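Notes for Unit 6: Gathering Demonstrations
Course taught by Wai-kit Lo, with lab help from Peiyu Jiang and Tuncay Dursun

Before we get to networks and losses and all the things you probably signed up for, I want to spend a good long while on where the examples come from. I know it sounds like the dull part. I thought so too when I started, and then I spent most of a November throwing out recordings that I'd made in a hurry, and I've been a bit of a preacher on the subject ever since. So bear with me!

What we mean by a demonstration

A demonstration (you'll also see "episode" or "trajectory" in the readings, and I switch between them without noticing, sorry) is one complete recording of a person driving the arm through a task. It holds the camera images, the joint positions, the state of the gripper and the commands the person sent, all stamped with the time. The learner gets nothing else. It doesn't know what you meant to do, or that you were tired, or that you'd decided halfway through to go for a different piece. If you hesitate over the board for four seconds, it has every chance of learning to hesitate over the board for four seconds.

The task for this unit is called Pirnport, after the old lab folder it lived in, and it's a put-the-piece-back task. A wooden puzzle board lies on the cutting mat, some of its pieces are in place and others are out on the mat, and the operator picks up one loose piece and sets it in its slot. One piece, one slot, one episode. Please don't chain two together because you're on a roll. We can join episodes later, but cutting them apart is miserable work and Peiyu has done enough of it. 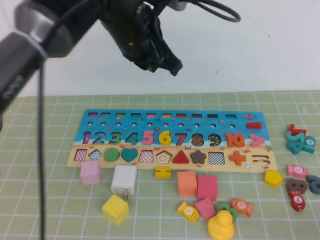 The trouble with a task like this is that people are tidy. Left alone, most of us will lay the loose pieces in a nice line, well spaced, all facing us, and then record the same easy reach again and again. The model does beautifully on that line and falls apart the moment a block is turned a little or leaning on its neighbor. So we make the layouts messy on purpose. Numerals go in a heap, blocks go at odd angles, and we put things on the mat that have no slot at all, like a rubber duck or a power adapter. We call these distractors. You never pick one up in a Pirnport episode, but you do have to reach around them, and the reaching around is worth a great deal to us.

Shapes deserve a word of their own. A circle will drop in whichever way you turn it, and a heart or a trapezoid will not. New operators love the circle (who wouldn't?) and we once ended up with a set that was very heavy on circles and had hardly any trapezoids. Now the layout sheet tells you which piece to place, and you follow the sheet even when your favorite is sitting right there.

How a session runs

Start the Novix recorder and check that the clock on the camera stream and the clock on the arm agree. Set the mat out from the layout sheet. Bring the gripper to its starting pose above the board, fingers down, and let it settle before you press record. Do the placement at a steady pace. When the piece is seated, open the fingers, lift clear, and only then stop the recording. That last lift matters more than people expect - without it the model may learn to sit there holding on forever.

Keep your hands off the mat while it's recording. If a piece rolls away, stop, mark the episode and start over.

A session is 30 episodes. Please take a break after that, even if you feel fine. Tuncay compared early and late episodes from some very long sessions last year, and the late ones were jerky in a way that the operators themselves hadn't felt at all.

Failures and near misses

Don't delete a failed episode. Mark it "failed" and write a few plain words about what went wrong: "slipped while turning," "wrong slot," "hit the cube." A fumble followed by a good recovery gets the mark "recovered," and those I'm especially fond of, as they show the model a way back from trouble. What I don't want is a staged fumble. Zihan Dai tried a batch of those for a term project, very gamely, and the model picked up the fumbling along with the recovery.

What we have so far

The shared set holds 3161 episodes, of which 1643 have been checked by a second person. The checked ones are in the Minix folder and the rest are in Zeng. Train on Minix only for the first assignment. If you'd like to help with checking, talk to Rongrong Hao, who keeps the list and will be very glad to see you.

For next time

Read 99 episode notes from the Zeng folder (they're short, I promise) and sort the failures into groups of your own choosing. Bring half a page on which group you would collect more of, and what layout you'd use to get it. Then record one session in pairs, with one of you driving and the other keeping the notes, and swap halfway through.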